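About the Galindo Reading Room

We're a small library and evening school in Brustotthorpe, and we look after books, pamphlets and papers from the cooperative and mutual aid movements. We also teach, argue, print things and drink a great deal of tea. If you've ever wondered how people with hardly any money managed to set up their own shops, schools, sick clubs and newspapers, we'd love to have you in.

How we began

The library started with a single bookcase. Nicanor Esquivel had been gathering leaflets from tenants' groups and weavers' clubs for years, and they had taken over his spare bedroom, then the landing, then most of the stairs. Loredana Barbieri was teaching an evening class on the history of cooperation and kept asking to borrow things. After a while it made more sense to put the class where the papers were, and the two of them took on the upstairs rooms at Pinside, the old corn merchant's building behind the market.

That first winter there were 2 tables, one heater and a kettle that tripped the lights. The class read the rules of a long-gone bread society aloud, clause by clause, and spent a whole evening on whether a member should be fined for swearing at the baker. Several of those students still come! One of them has since written a pamphlet on the bread society, and we're very proud of it (you can read it at the front desk, or buy a copy for the price of a sandwich).

What's on the shelves

The heart of the collection is still Nicanor's leaflets, but it has grown in all directions. We have minute books from friendly societies, strike bulletins, songbooks, handbills for public debates, a run of a seamstresses' newsletter with some lovely hand-drawn headings, and a good many letters between people who disagreed with each other at length. We're especially fond of the letters. You see someone set out a grand plan for a new kind of village on page one and by page four they're asking for their umbrella back.

There are some 200 pamphlets in the main sequence that we haven't yet found listed in any other catalogue. Working out who wrote them is slow going, as plenty of authors signed with initials or a pen name, and we're always glad of help from anyone who recognises a printer's mark or a turn of phrase.

We don't belong to any party and we don't ask readers what they think. The shelves hold cooperators, syndicalists, Christian socialists, land reformers, single-taxers and a fair number of people who spent their lives quarrelling with all of the above. They sit next to each other quite peacefully now.

The evening school

Classes run in three short terms and are open to everyone. You don't need any qualifications, and you don't need to have read anything beforehand - we read together in the room, and whoever wants to talk, talks. The current courses are:

Rules and Rows: how mutual societies ran their meetings
Schools Without Masters: experiments in free education
Reading Old Print: abbreviations, bad ink and worse spelling
Whose Land? Commons, allotments and enclosure

Loredana teaches the first two and Nicanor the third. The land course is shared between several tutors, who take it in turns and contradict one another freely. Class size is kept to what fits around the big table, so do put your name down early if there's one you fancy.

A full course costs 50 pounds, or whatever you can manage if that's too much. There's no form for the lower rate. Just tell us what you'd like to pay.

The Kerotik press

Our printing side is called Kerotik, after a name pencilled inside the lid of the type case that came with our first press. We've never found out who or what it was. We print short histories, new translations and reprints of things that deserve another outing, usually in runs of 100, and the folding and stitching is done here at Pinside on printing evenings. Come along if you'd like to learn. Your first few booklets will be wonky, and they'll go in the reading copies box with everyone else's.

The most recent title is a translation of a village schoolteacher's diary, with notes by Loredana. Next up is a collection of debate handbills with all their original insults left in.

Who runs the place

The library is a members' cooperative. Anyone who has used the room for a term can join, each member has one vote, and the big decisions are made at the general meeting in January. It can go on a bit. Last time the question of whether to lend the songbooks out took longer than the budget (we decided to lend them).

Loredana looks after teaching and translations, and Nicanor looks after the catalogue and the press. Members share the desk, the cleaning and the correspondence between them, and the rota is pinned up by the stairs.

This page was last brought up to date on January 3, 2026.
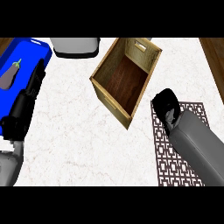 Visiting us

The reading room is on the first floor at Pinside, Brustotthorpe, through the green door and up the stairs. There's a bell at street level if you need a hand, and a ground-floor table where we can bring things down to you. Bring a pencil, please, as we don't allow pens near the papers. Bags can be left on the hooks. If you're travelling a long way to see something in particular, write to us first so we can have it out and ready for you.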